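How Loud Is Our Library? Noise and Carpet in the Lastthorpe Study Rooms

My partner Khurram Memon and I picked this topic because we were both annoyed. We do most of our homework on the second floor of the Lastthorpe library, and some spots are lovely and quiet while others feel like a bus station. We wanted to know how much of that came from the floor.

The old wing still has hard tile and the new wing got carpet. So we borrowed a sound meter from Ms. Dabbas (thank you!!) and took 295 readings over November, always between 3 and 5 p.m. Each reading lasted 10 seconds. We wrote everything down in a notebook first and typed it up later, and I do not recommend doing it that way — Khurram's sevens look exactly like his ones.

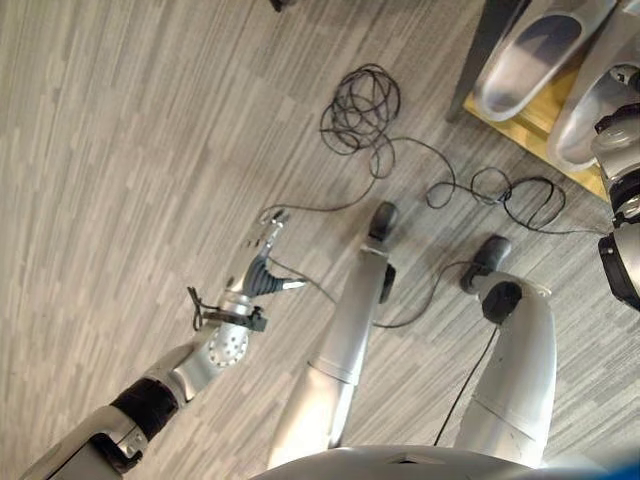 Footsteps were the biggest difference by far. On tile you can hear somebody in hard shoes from the other end of the hallway, and on carpet they were mostly gone by the third table. Talking was a different story. We thought carpet would help a lot with voices too, but the two wings came out so close that I wouldn't bet on either one.

We also gave a short survey to 50 students. Most of them guessed the carpeted wing was quieter for everything, including phones and chairs. Chairs, yes! Phones, no.

There are problems with our data. The old wing is closer to the stairs, so more people walk through it, and we didn't count them. One afternoon the heating was rattling and we kept those readings in, which Rima Dabbas said was fine as long as we wrote it down. If we did this again I'd use the same pair of shoes and the same walker in both wings, and I'd want to try it in the morning too.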